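Chore automation

Chore automation is the use of machines to carry out everyday physical tasks in homes and small workshops, such as folding laundry, loading a dishwasher, clearing a bench, sorting mixed parts into trays, or fitting one part to another. The term is normally reserved for tasks in which objects vary in shape and position from one run to the next. Fixed-sequence appliances such as washing machines are excluded, as are assembly lines where parts arrive in a known pose.

Scope

Chores are commonly divided by the type of contact they involve. Transfer tasks move a rigid object from one place to another and end when it is released. Insertion tasks require an object to enter a hole, slot or socket with limited clearance. Tasks with soft materials, among them cloth, cable and food, form a separate class, as the object changes shape while it is being handled. Household work usually mixes all three. Emptying a dishwasher is mainly transfer, but putting cutlery into a narrow drawer divider is close to insertion.

Present state

Transfer of rigid objects on a clear surface is regarded as largely solved for items that can be gripped from above. Performance falls when objects touch each other, stand against a wall, or have dark or shiny surfaces that depth sensors read poorly. Insertion works reliably where the clearance is generous and the target is held in place. It is less reliable when the target is free to slide, a condition typical of kitchens and workbenches.

In the Mirholm trials, a single arm with a two-finger gripper was given 40 insertion attempts with a loose target and completed 26. Most failures were classed as jamming, in which the part entered the opening at an angle and stopped. The next largest group was target drift: the part was correctly aligned at the start of the motion, but the receiving object moved on contact. The trial report, by Izzati Ngau, recommended that success rates for fixed and loose targets be listed separately. Several later reports follow this practice.

Speed is a further limit. The mean time for a completed insertion at Mirholm was around 12 seconds, excluding the time needed to plan the first motion. A slow rate is acceptable in a home if the machine can be left alone, but rarely on a shop floor, where the operation before it sets the pace.

Test objects

Shape-sorting blocks are widely used as stand-ins for household insertion. They are cheap and easy to replace, and they combine openings of differing symmetry. A round peg can be inserted at any rotation about its axis, while a star or an arch has to be turned to match. Some blocks also have clusters of small holes, which test whether a system can tell closely spaced openings apart.

Brackets serve a similar purpose for shop-floor work. An L-shaped bracket has few flat faces suitable for gripping, rests stably in more than one pose, and may hide part of whatever is behind it. Black brackets are considered difficult in front of dark walls, where edges are hard to extract.

Stitcombe protocol

The Stitcombe protocol sets out a procedure for both kinds of object. Objects are placed inside a walled enclosure, and the machine is told which are present but not where they are. Level 1 places the objects apart. Level 2 allows one to stand directly in front of another, so that the nearer object may have to be moved first. The Liew variant uses the same layouts but prohibits moving the nearer object.

Criticism

Enclosure tests have been criticized for leaving out people, pets, changing daylight and objects the system has never met. A high score does not show that a machine can clear a kitchen table.

See also: bin picking; grasp planning; peg-in-hole problem

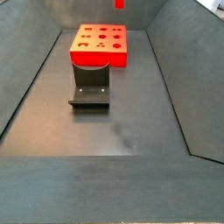
Skevine Laboratory | Manipulation Test Group

Shape-sorter block with nine cutouts and a black L-shaped bracket on the enclosure floor. The bracket overlaps the lower left part of the block's front face.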